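Clerkent Lumbar Support Cushion
Item 2000-L
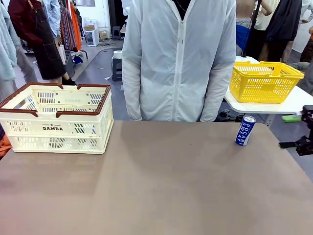 The Clerkent Lumbar Support Cushion is intended for persons who remain seated for long periods at work, at home or in a vehicle. It fills the space between the lower back and the chair and helps the user keep an upright position without effort. The cushion is supplied fully assembled and may be used on most chairs with a back at least 39 centimeters high.

Construction
The core is a single piece of molded foam, firmer at the center and softer toward both sides. The outer cover is a knitted polyester fabric with a zipper along the lower edge. An adjustable strap passes behind the chair and closes with a buckle. The strap extends to 116 centimeters. A strap extender is available separately for wide office chairs and truck seats.

Sizes
Standard: for most adults.
Small: for adults of slight build and for teens.
Both sizes are offered in gray, navy and black. The small size in navy is made to order; please allow additional time for delivery.

Use
Place the cushion so that its widest part rests just above the belt line. Fasten the strap and adjust it until the cushion no longer slides. New users are advised to begin with short periods of sitting and to increase the time over several days. The cushion is a comfort product and does not replace treatment. Persons who have had recent back surgery, or who have numbness or pain in the legs, should speak with a physician before use.

Care
Remove the cover and machine wash in cold water on a gentle cycle. Hang to dry. Do not wash, iron or dry clean the foam core. Spots on the core may be wiped with a damp cloth.

Ordering
Clinics and employers may order by the carton. Orders of 240 units or more are shipped directly from the Katonstead warehouse and require a signed purchase order. The earlier Hallusari model was withdrawn in October; its covers do not fit the present core.

Institutional inquiries should be addressed to Comfort Amegashie, Customer Accounts, Katonstead office.

Page revised November 18, 2020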